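Clearing and Sorting a Bed Used as a Laundry Surface
Household Skills Series, Guide 3
Published by the Flillesow Home Management Office
January 8, 2025

This guide sets out the standard procedure for clearing clean clothes and small items from a bed, sorting them, and returning the bed to ordinary use. It is written for residents of shared and single-family housing who take part in the Flillesow household skills program. It may also be used by staff who teach the procedure on home visits.

A bed is often the largest flat surface in a small home, and it tends to collect a mixed pile of garments, bags, bedding and used paper tissues. 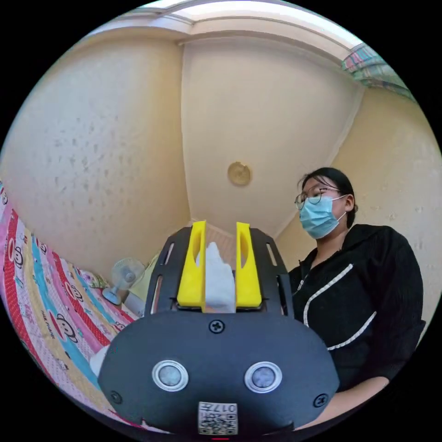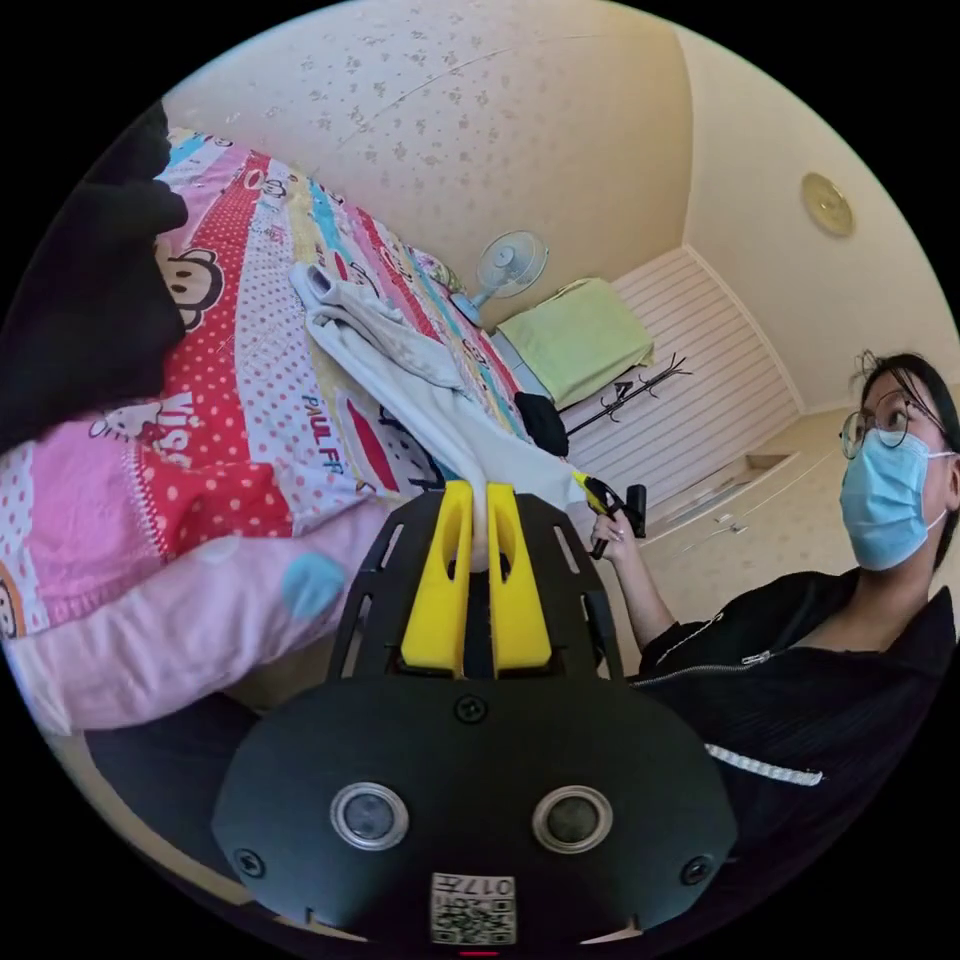 The procedure has seven steps. A single pile on a bed can normally be cleared in one session. Residents who must stop partway should do so at the end of a step.

What you will need

One laundry basket or large tote bag
One small waste bag
A clean, dry cloth
Hangers, if any garments are to be hung
A clear shelf, drawer or chair seat to receive the folded stacks

Residents enrolled through the Forberg building may borrow a basket and hangers from the supply room on the ground floor. Items are signed out for up to three days.

Step 1. Prepare the room

Open the curtains or turn on the main light. White and light gray garments are easily confused in poor light, and small stains may be missed. Turn off any fan that blows across the bed. Wash and dry your hands before handling clean clothing.

Residents who are sensitive to dust or lint may wish to wear a disposable mask during Steps 2 through 4. Long hair should be tied back.

Step 2. Remove waste and paper

Used tissues are removed before any fabric is moved. Pick up each tissue by its center, place it in the waste bag, and do not shake it. Check under the edge of the pile and beside the pillow. Check all pockets as well. A tissue that goes through the wash will leave fibers on every dark garment in the load, and these are slow to remove by hand.

When no paper remains on the surface, close the waste bag and set it by the door. Wash your hands again before touching the clothes.

Step 3. Remove items that are not fabric

Lift off bags, chargers, keys, books and similar items. Place them together on a bench or table. Do not put them away yet, as this usually leads to a second task being started before the first is finished.

Small bags should be opened and checked for socks, receipts and coins. Close the bag again before setting it down.

Step 4. Separate the pile

Work from the top of the pile downward. Take hold of one garment at a time by a broad part of the cloth, such as the hem or shoulder, and draw it upward slowly. If the garment resists, stop and find the place where it is caught. Sleeves, straps and drawstrings are the usual cause. Pulling harder may stretch the knit or drag the rest of the pile onto the floor.

Lay the garments out in the following groups:

White and light-colored tops
Dark tops and jackets
Pants and skirts
Underwear and socks
Towels and bed linen
Items to be washed again

Dark garments should be kept away from white ones at this stage, even when all are clean. Lint moves readily between them. A garment that feels damp goes to the drying rack and should not be folded.

Residents using a twin bed may find that six groups do not fit. In that case, place towels and bed linen directly in the basket and keep the remaining groups on the bed.

Step 5. Fold

Fold one group completely before beginning the next. For a T-shirt or light top:

Lay the garment face down and smooth it from the center outward.
Fold one side in to the middle of the back, then fold the sleeve flat.
Repeat on the other side.
Bring the hem up to the collar.
Fold once more if the drawer is shallow.

Pants are folded lengthwise, leg on leg, and then in half twice. Jackets with zippers are closed to the top before they are hung or folded. Socks are paired flat. The program no longer teaches balled pairs, which wear out the elastic.

A patterned comforter can make it hard to see the outline of a garment. If this is a difficulty, spread a plain towel over the working area and fold on top of it.

Step 6. Put away

Carry each finished stack to its drawer or shelf in one trip. Support it from below with one hand and steady it from above with the other. Coats and outdoor jackets go on the coat rack, one to a hook where space allows.

Return to the items set aside in Step 3 and put these away last.

Step 7. Restore the bed

Lift the comforter at the foot end and shake it twice. Wipe any lint from the surface with the dry cloth. Draw the comforter up so that the overhang is equal on both sides, and place the pillows at the head. Cushions and folded blankets may be kept on a bench if the bed is also used for seating.

Common difficulties

The pile returns within a day or two. Laundry is being brought to the bed without time to fold it. Wash smaller loads, and leave the basket on the floor until you are ready to begin.

Folded stacks fall over. The stack is too high or the folds are uneven. Limit each stack to the height of the drawer.

White garments have gray lint on them. Remove it with a lint roller or a slightly damp cloth, wiping in one direction only.

Related materials

The Hetent storage guide covers drawers and shelving in greater detail. The Boonchu bedding guide explains how to wash comforters and pillows. Both may be requested in print from Room 41 of the Forberg building, or from Room 200 for large-type copies.

A revised edition of this guide will be issued in March. Comments on the present edition should be sent to the Flillesow office, quoting form 807.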